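4.2 Disassembly task

The second task in the Drukby module asked student teams to program the arm for work inside a desktop computer. Each of the seven teams had 38 minutes at the cell and could revise its waypoints twice. Grasp poses were taught by hand – no team used vision at this stage – and stored in the Vurkorum task editor.

Figure 3. Arm and gripper over the open tower, with the fixture plate alongside.
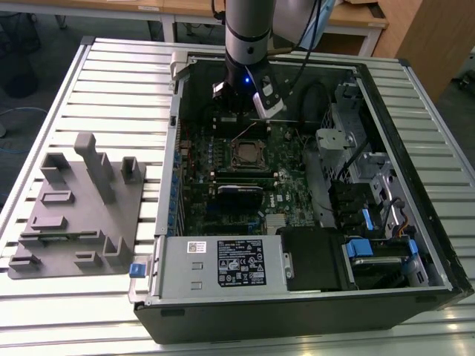 In the written feedback one student objected that 38 minutes rewarded teams who had copied old waypoints, and asked for the time spent on teaching poses to be marked separately. We adopted this for the November run.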